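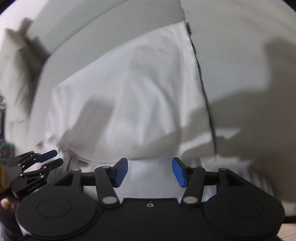

White shirt, creases and all.

The case for not ironing it

Nine years I ironed white shirts. Every one. Collar first, then yoke, then cuffs, then the big flat bits you actually see, by which time the collar had gone again. Then I moved to Ziltthorpe, into a place with no closet deep enough for an ironing board, and stopped. Nothing happened. No one at work said a word.

So this piece started as a confession and turned into a shopping trip. Thirteen shops would have been thorough. I managed three, plus my own closet, plus a bag of hand-me-downs in the hall.

First stop, Fedon, on the corner by the bus station. Small, too warm, shirts on a rail by weight and not by size, so you hunt. The light end is nearly see-through. Pretty, useless on a bus. The heavy end stands up by itself. What you want is somewhere left of the middle — cloth that drops from the shoulder and folds where you bend. Squeeze a handful of the tail, let go, look at it. Sharp little white lines, put it back. Wide lazy folds, try it on.

I paid 42 dollars for one there in December and have worn it to death. Cuffs going at the edge now. Still the best one I own.

Yau is the other kind of shop. Appointment, tape measure, glass of water. A made-to-measure white shirt starts at 200 dollars and they will tell you, very politely, that you've been buying the wrong sleeve length all your life. I had been. They also asked how I planned to press it and I said I didn't. Long pause. Then out came a washed cotton from a low shelf, the one they keep for people like me I suppose. Lovely stuff. Did not buy it. Thought about it all the way home, and most of the next day.

Then Nernance, which is mostly bedding but does a short run of shirts from the same cloth as the pillowcases. Sounds like a gimmick. Feels like sleeping in. The cut is big and square, so go down a size, maybe two if you tuck. 31 dollars on sale. The buttons are flimsy and one came off in the changing room. It's in my coat pocket still.

What goes over it matters more than I expected. Black makes a creased white shirt look like a mistake. Navy, nearly as bad. The soft colors are kinder — gray-green, oatmeal, a washed-out blue — and anything with a bit of slouch to it. Wear the outer layer open. Let the front hang.

Washing, quickly. Cool water, half a load, short spin. Take it out the minute it stops, which I never do, and snap it hard twice by the shoulders. Button the top button and the thrid one down. Hang it on a fat hanger, not wire. Run your hands down the placket while it's damp and pull the collar points. That's the whole routine, two minutes if the phone doesn't ring.

Yellow at the neck: dish soap, old toothbrush, before the wash and not after. Bleach made mine worse.

I kept the iron. It's under the sink behind the paint, for weddings and one particular aunt. The board went to a neighbor, who uses it it for seedlings.

5/25/21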